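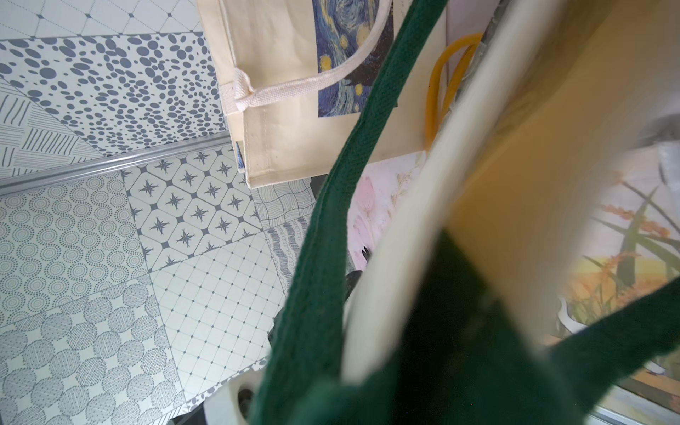

Sammelkarten zu Hause lagern: was hilft und was man sich sparen kann

Wer Sammelkarten hat, bekommt Ratschläge, ob er will oder nicht. Reis in die Schachtel, Karten unters Lexikon, Radiergummi für die Ränder. Ich habe in den letzten Jahren das meiste davon an wertlosen Doppelten ausprobiert, vorwiegend an Eishockeykarten aus der Serie, die bei uns nur »die Bratitzer« heißt, und traue seither kaum einem Tipp, der mit »Ich mache das schon immer so« anfängt. Die folgenden Hinweise sind nach Ärger sortiert, der größte zuerst.

Feuchtigkeit

Der Keller ist ungeeignet. Auch der trockene Keller, von dem alle behaupten, ihn zu besitzen. Man stelle ein Hygrometer hinein und lese es im Juli ab, dann reden wir weiter. Bei mir waren es 67 Prozent in einem Raum, den der Vormieter als »knochentrocken« übergeben hatte.

Reis taugt nichts. Er staubt, er zieht im schlimmsten Fall Motten an, und einen messbaren Unterschied habe ich in der geschlossenen Schachtel nicht gefunden. Trockenmittelbeutel aus Schuhkartons sind meistens schon gesättigt, wenn man sie auspackt. Wer unbedingt etwas hineinlegen will, nimmt frische Beutel mit Farbindikator und tauscht sie aus, wenn die Farbe kippt. Auf die Karten selbst gehören sie nicht.

Am besten hat sich ein Schrank an einer Innenwand bewährt, mittlere Höhe, Tür zu. Langweilig, kostet nichts.

Gewölbte Karten

Folienkarten wölben sich, das liegt an den verschiedenen Schichten, die unterschiedlich auf Luftfeuchte reagieren. Das Lexikon hilft ein bisschen, solange es draufliegt. Nimmt man es weg, kommt die Wölbung bei vielen Karten zurück, gern schon am nächsten Abend. Indira Nair schrieb mir, bei ihr blieben sie flach, sie lasse den Stapel allerdings von November bis Ostern liegen. Mag sein. So lange wollte ich auf meine Karten nicht verzichten.

Vom Bügeleisen ist abzuraten, egal wie viele Backpapierschichten dazwischenliegen. Ich habe drei Karten geopfert. Eine hat Blasen geworfen, eine ist matt geworden, die dritte sah aus wie vorher. Das Föhnen überspringe ich, es ist derselbe Unfug mit mehr Lärm.

Hüllen

Eine weiche Hülle innen, eine feste außen, fertig. Alles andere ist Geschmackssache und wird trotzdem mit Eifer verhandelt. Worauf ich achte:

Die weiche Hülle muss sich ohne Druck über die Ecken schieben lassen. Klemmt sie, ist sie zu klein, und die Ecke ist danach rund.

Alte Albumseiten, die nach Duschvorhang riechen, kommen weg. Meistens ist das Weich-PVC, und mit den Jahren kann es klebrig werden. Ich habe aus einem Flohmarktalbum Karten gezogen, die sich beim Ablösen anhörten wie Paketband.

»Archivqualität« steht auf sehr vielen Packungen. Solange nicht dabeisteht, aus welchem Kunststoff die Hülle ist, lese ich das als Dekoration.

Klebeband auf der festen Hülle nur, wenn man ein Ende umknickt, damit eine Lasche entsteht. Wer mir Karten schickt, bei denen ich mit dem Messer an der Öffnung hantieren muss, tauscht mit mir kein zweites Mal.

Kartons und ihr Gewicht

Lange Pappkartons sind billig und völlig in Ordnung, bis man sie voll macht. Papier ist schwer. Ein Karton, der auf dem Tisch noch einen guten Eindruck macht, gibt auf dem Regal in der Mitte nach, und dann stehen alle Karten schräg. Kleinere Kartons sind die bessere Wahl, auch wenn sie pro Karte mehr kosten. Ich bleibe bei 500 Stück je Karton, den Rest des Platzes füllt ein zusammengefalteter Streifen Wellpappe.

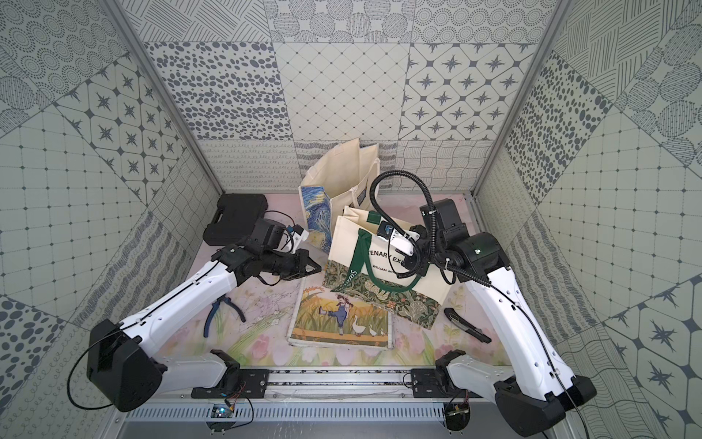
Der Streifen darf ruhig etwas stramm sitzen, aber man muss die Karten noch mit einem Finger durchblättern können. Schaumstoff habe ich ebenfalls versucht. Nach ein paar Sommern krümelte er, und die Krümel hingen in jeder offenen Hülle. Vielleicht war es schlechter Schaumstoff, Wellpappe hat jedenfalls noch nie gekrümelt.

Deckel beschriften reicht übrigens nicht, Deckel wandern. Die Schrift gehört auf die Stirnseite des Unterteils, mit Bleistift, denn die Ordnung ändert sich sowieso.

Reinigen

Kurz gesagt: lassen. Loser Staub geht mit einem weichen, trockenen Pinsel herunter. Ein Mikrofasertuch auf einer glänzenden Oberfläche geht auch, mit wenig Druck und nur einmal in jede Richtung. Auf rauem altem Karton bitte gar nicht erst anfangen.

Im Netz kursieren Anleitungen mit Brillenputzmittel, Spiritus und sogar Autopolitur. Auf den Fotos sehen die Karten hinterher großartig aus. Mich würde interessieren, wie sie nach zwei Jahren aussehen, davon gibt es seltsamerweise keine Fotos. Außerdem gilt eine behandelte Karte bei vielen Sammlern als verändert, und wer sie weitergibt, ohne es zu sagen, hat ein Problem, das größer ist als ein Fingerabdruck.

Kaugummireste auf alten Rückseiten: Costel Cârstea schwört auf das Gefrierfach. Ich habe es einmal gemacht, der Kaugummi sprang ab und nahm ein Stück der Statistik mit. Er meint, ich sei zu ungeduldig gewesen. Kann sein, ich lasse den nächsten Rest trotzdem drauf.

Licht

Gerahmte Karten gegenüber vom Fenster bleichen aus. UV-Glas bremst das, verhindert es aber nicht, auch wenn es im Laden gern so klingt. Wer eine Karte an der Wand haben will, hängt am besten eine gute Kopie auf und legt das Original in den Schrank. Ja, das fühlt sich ein wenig nach Betrug an. Besuch hat es bei mir noch nie bemerkt.

LED-Leisten in der Vitrine halte ich für vertretbar, wenn sie nicht den ganzen Tag brennen und man die Hand darunterhalten kann, ohne dass es warm wird.

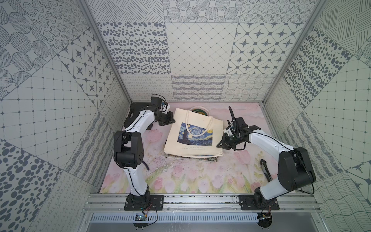

Liste führen

Es gibt Programme dafür, manche mit Monatsgebühr. Meine Liste ist eine Tabelle mit 4 Spalten: Serie, Nummer, Zustand, Karton. Den Wert trage ich nicht ein. Preise aus Suchportalen sind Wünsche von Verkäufern, und eine Summe unter der Tabelle verleitet nur dazu, sie zu glauben.

Beim Zustand hilft es, streng zu sein. Was ich beim Einsortieren »fast neu« nenne, nenne ich beim Tauschen »hat eine Ecke«, also schreibe ich gleich die Ecke auf.

Verschicken

Bis 20 Euro Tauschwert verschicke ich im gepolsterten Umschlag, darüber im kleinen Karton mit Sendungsnummer. Die Karte in der festen Hülle kommt zwischen zwei Pappen, die etwas größer sind als die Hülle, und die Pappen werden miteinander verklebt. »Bitte nicht knicken« kann man draufschreiben. Meine am schlimmsten geknickte Sendung trug den Hinweis in Rot auf beiden Seiten.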